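Handgelenkkamera beim Greifen von Stoff: lernt die Policy wirklich was, oder rate ich mir das zusammen?
Forum > Software > Wahrnehmung und Regelung

drumeck_rhodri
Donnerstag, 17. März 2022

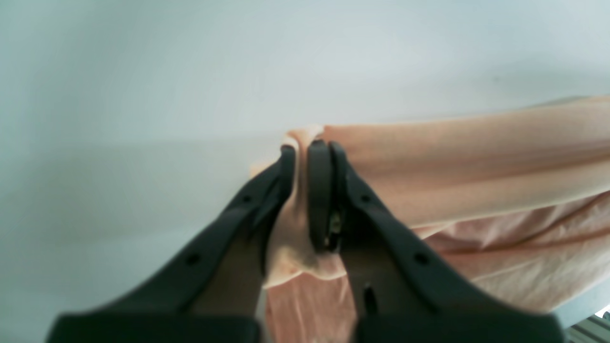
Kurz zum Stand. Wir arbeiten mit zwei Armen, Parallelgreifer, je eine Kamera am Handgelenk und eine feste von oben. Aufgabe: Stoffstück an einer Falte aufnehmen, anheben, zweite Kante suchen, auf den Tisch ziehen. Trainiert wird per Imitation aus teleoperierten Demos, derzeit 3.000 Episoden, alles über den Recorder von Bellis aufgenommen. Die Policy bekommt Bilder und Gelenkwinkel und gibt Aktionsblöcke mit 14 Schritten aus.

Mein Problem: Auf den Validierungsepisoden sieht der Loss wunderbar aus. Am echten Arm schließt der Greifer gern mal dort, wo kein Stoff ist, fährt dann hoch und macht seelenruhig mit der zweiten Phase weiter. Für die Policy war das offenbar ein Griff. Ich werde das Gefühl nicht los, dass sie die Höhe und den Zeitpunkt auswendig gelernt hat und das Handgelenkbild fast ignoriert.

Meine Kollegin Mared ist der Meinung, wir bräuchten einfach mehr Daten. Ich glaube das nicht. Meinungen?

t_catterall
Was macht der Greifer beim Schließen, Position oder Kraft? Und geht die gemessene Fingeröffnung als Eingang mit rein oder nur die kommandierte?

drumeck_rhodri
Position. Rein geht die kommandierte. Ich weiß, ich weiß.

t_catterall
Dann hast du deinen Übeltäter doch schon halb. Mit der kommandierten Öffnung sieht ein leerer Griff für das Netz propriozeptiv exakt so aus wie ein voller. Nimm die gemessene und logg den Motorstrom gleich mit.

mared_c
Die Kollegin liest mit. :) Ich habe nicht »einfach mehr Daten« gesagt. Ich habe gesagt, dass in unseren Demos fast keine Fehlgriffe vorkommen, weil die Operatoren sie beim Sichten rauswerfen. Die Policy hat also nie gesehen, wie man nach einem leeren Griff zurückfährt und neu ansetzt. Das sind andere Daten, nicht dieselben nochmal.

drumeck_rhodri
OK, zugegeben, das hast du gesagt. Mein Einwand bleibt aber: Wenn das Netz den leeren Griff gar nicht erkennt, helfen auch Korrekturdemos nichts. Es muss den Zustand erst mal unterscheiden können.

mared_c
Und woher soll es das Unterscheiden lernen, wenn es nur die eine Hälfte kennt?

Nicholas_M
Ich mache Stoff seit ein paar Jahren, erst klassisch mit Kantenerkennung, jetzt gelernt. Zum Motorstrom: bei dünnem Material würde ich nicht viel erwarten. Eine Lage leichter Stoff zwischen zwei Fingern, da liegt der Unterschied zu leer bei uns im Rauschen. Die gemessene Öffnung genauso, die Finger geben mehr nach, als der Stoff dick ist. Bei einer gerafften Falte mit mehreren Lagen sieht man schon eher was. Schau dir die Kurven an, bevor du den Kanal einbaust und dich dann wunderst.

Das Bild vom Handgelenk ist bei euch eigentlich der bessere Sensor. Oberhalb der Fingerspitzen steht ein kleiner Wulst, darunter hängt der Stoff in Falten zwischen den Fingern durch. Daraus kriegt jeder mittelmäßige Klassifikator »Stoff ist drin« heraus. Die Frage ist, warum eure Policy es nicht tut.

t_catterall
@Nicholas_M Kann sein, hängt aber stark vom Greifer ab. Bei uns ging es über den Strom. Ist allerdings dickeres Zeug, Frottee.

Nicholas_M
Frottee ist ja auch fast ein starrer Körper. ;)

seren.p
Ich bin bei solchen Diagnosen grundsätzlich misstrauisch. »Ignoriert das Handgelenkbild« ist eine Behauptung, die kann man testen. Hast du die Kamera mal zugeklebt?

drumeck_rhodri
Am Arm nicht. Offline habe ich das Handgelenkbild durch das Mittelwertbild ersetzt, der Fehler auf den Aktionen wurde kaum größer. Daher der Verdacht.

seren.p
Offline sagt dir das aber nur, dass es auf erfolgreichen Episoden im Mittel egal ist. Natürlich ist es da egal, von den meisten Schritten ist der Großteil freie Bewegung. Interessant sind die paar Schritte direkt um das Schließen herum. Werte die getrennt aus. Und dann mach es am Arm, Klebeband drauf, gleiche Startlagen, mit und ohne. Wenn die Erfolgsquote gleich bleibt, glaube ich dir.

Mich ärgert ein bisschen, dass in dem Feld alle auf den Validierungs-Loss zeigen und hinterher überrascht sind. Der Loss misst, wie gut du den Operator nachmachst, solange du dort bist, wo der Operator war. Sobald der Arm ein Stück daneben liegt, ist die Zahl wertlos. Das ist seit Ewigkeiten bekannt und trotzdem steht in jedem zweiten Thread so eine Kurve.

klemmbacke
Aktionsblöcke von 14 Schritten, und wie viele davon führst du aus, bevor neu geplant wird? Wenn du alle ausführst und Schließen plus Anheben im selben Block landen, dann ist die Entscheidung zum Anheben gefallen, bevor der Greifer überhaupt zu ist. Dann kann die Policy so schlau sein, wie sie will.

drumeck_rhodri
Alle 14. Mist. Darauf hätte ich kommen können.

t_catterall
Klassiker. Versuch mal 2.

klemmbacke
Mit 2 fängt es dir wahrscheinlich an zu zittern, weil aufeinanderfolgende Blöcke sich nicht einig sind. Entweder überlappend mitteln oder nur in Greifernähe kürzer planen. Ich würde Letzteres nehmen. Mitteln über Greiferbefehle ist eklig, da kommt gern ein halb geschlossener Greifer raus.

mared_c
Überlappend mitteln hatten wir im Dezember probiert, genau mit dem Ergebnis. Halb offen, Stoff rutscht durch. Arm mitteln und Greifer nicht haben wir danach nie sauber getestet, der Umbau im Code blieb liegen.

hwagner_rt
Mal als Gegenstimme: Wozu das alles in eine Policy stopfen? Zustandsautomat, Greifprüfung als eigener Knoten, bei »leer« zurück zum Ansetzen. Der Prüfer ist ein kleines Netz auf dem Handgelenkbild, das labelt ihr an einem Nachmittag. Damit wisst ihr wenigstens, wer schuld ist, wenn es schiefgeht. Bei Ende-zu-Ende steht ihr davor und diskutiert in Foren.

drumeck_rhodri
Verstehe ich, und für eine feste Aufgabe würde ich es vielleicht auch so machen. Wir wollen aber bei den nächsten Aufgaben keinen neuen Automaten pro Kleidungsstück schreiben.

hwagner_rt
Das sagen alle. Und dann schreiben sie pro Kleidungsstück einen neuen Datensatz. Ist das billiger?

Nicholas_M
Die Frage ist berechtigt. Bei uns läuft beides, der Prüfer sitzt über der gelernten Policy und darf nur eins: abbrechen und neu ansetzen lassen. Nicht schön, aber er hat uns viel Ärger erspart. Eine Warnung: Unser erster Prüfer hat auf die Wand gelernt. Wirklich. Glatter, heller Hintergrund hinter den Fingern hieß »angehoben«, und angehoben hieß in den Trainingsdaten immer »Griff ok«. Im Test bestens, nach dem Umstellen der Zelle unbrauchbar. Bei euch ist der Hintergrund ähnlich gleichförmig, also nehmt bitte auch leere Griffe in angehobener Stellung in den Datensatz.

seren.p
Das ist übrigens auch ein Argument gegen »das Bild ist der bessere Sensor«. Es ist der Sensor, mit dem man sich am leichtesten selbst betrügt.

Nicholas_M
Einverstanden, solange du dazusagst, dass der andere bei dünnem Stoff gar nichts misst.

drumeck_rhodri
Hat jemand Stustimis für die Auswertung in Benutzung? Damit soll man Rollouts nach Phasen zerlegen können, das wäre für Serens Vorschlag praktisch.

t_catterall
Kurz ausprobiert. Die Phasengrenzen musst du selbst definieren, und bei uns liefen Kamera- und Gelenkdaten in der Ansicht auseinander, bis wir alles vorher auf gemeinsame Zeitstempel gebracht hatten. Ein Skript mit dem Greiferbefehl als Trigger tut es für deinen Zweck auch.

klemmbacke
Apropos Zeitstempel. Stempelt ihr das Bild bei der Aufnahme oder beim Eintreffen im Prozess? Wenn der Recorder das anders handhabt als euer Inferenzcode, sieht die Policy beim Ausführen Bilder mit anderem Verzug als im Training. Beim Schließen macht das was aus.

mared_c
Recorder: Aufnahme. Inferenz: muss ich nachsehen. Ich ahne nichts Gutes.

mared_c
Nachgesehen. Eintreffen. Der Versatz liegt bei bis zu 2 Bildern, je nach Last.

seren.p
Dann habt ihr jetzt mindestens drei Dinge, die jedes für sich das Verhalten erklären können: Blocklänge, Zeitversatz, fehlende Fehlgriffe. Bitte nicht alle gleichzeitig ändern und dann »läuft jetzt« posten.

drumeck_rhodri
Plan: erst den Zeitversatz, der ist sowieso ein Bug. Dann am unveränderten Netz nur die ausgeführte Blocklänge, mit festen Startlagen. Danach Klebebandtest. Neue Demos erst, wenn das durch ist – Mared ist dagegen und will parallel aufnehmen.

mared_c
Will ich auch weiterhin. Die Operatoren sind ohnehin da, und die aussortierten Episoden liegen noch auf dem Server. Ich fange mit denen an.

hwagner_rt
Ich setze weiter auf den Automaten. Meldet euch mit Zahlen.

pixelfalte
Hänge mich mal dran, gleiches Problem mit Arbeitshandschuhen und Trostar-Armen. Bei uns bleibt die Policy nach dem leeren Griff einfach stehen, statt weiterzumachen. Ist das dann dieselbe Ursache oder soll ich was Eigenes aufmachen?

klemmbacke
Mach was Eigenes auf und schreib die Blocklänge gleich dazu.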